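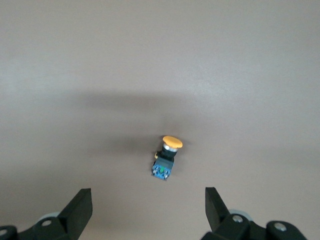 *Wrist view, gripper open, switch on its side with the cap toward the upper right.*

**Ticket 664: pick cell stops with "grip lost" on push-button switches**

Opened by: Oluwaseun Iyamu
Assigned to: Jintana Meesuk
Cell: Hemmin, bench side
Status: waiting for night run

**Problem**

The cell picks the mushroom switches and puts them in the Anar tester. In July we changed to the version with the yellow-orange cap. After this change the robot stops with "grip lost" many times in one shift. The other parts run without problem.

**Log**

08:15 (Oluwaseun) I restarted the gripper controller and did the homing again. The fingers open and close fully. Same fault on the second pick.

08:40 (Oluwaseun) I cleaned the fingertips with alcohol and checked the bolts on both finger links. All are tight. Same fault.

09:30 (Jintana) Please do not raise the force yet. It is at 61 percent and the old switches were fine with this value. Can you tell me where the fingers close on the part? The cap is wider than the neck, so if the tips touch the rim of the cap, the part will turn and slide out.

10:05 (Oluwaseun) I ran it in slow mode. You are right, the fingers close on the cap. The pick point is too far to the cap end. It should be on the black part under the metal collar.

10:50 (Jintana) I looked in the Nokudton vision recipe. The pick point is calculated from the center of the whole outline. In the saved mask the shadow on the left side of the switch is included as part of the outline, at the height of the cap and neck. This moves the center. The blue terminal end is found correctly.

11:20 (Jintana) Changes made:

- exposure set to 2000 (unit is the one in the recipe, I did not convert)
- shadow filter switched on, level 2
- pick point now taken from the border between the collar and the black neck, with offset toward the terminals

Old recipe is saved with the ending `_before664`.

13:10 (Oluwaseun) Tested with one tray. No stop. One switch was placed a little rotated in the tester nest, but the tester accepted it.

13:25 (Jintana) The rotation can come from the small yellow tab on the side of the neck, if one finger closes on it. I will ask Ongate if they have a softer pad for these tips. Please do not file the tips.

**Still open**

- Night run with the new recipe, Oluwaseun will read the fault counter in the morning
- Answer from Ongate about the pads
- Copy the recipe to the second cell only after the night run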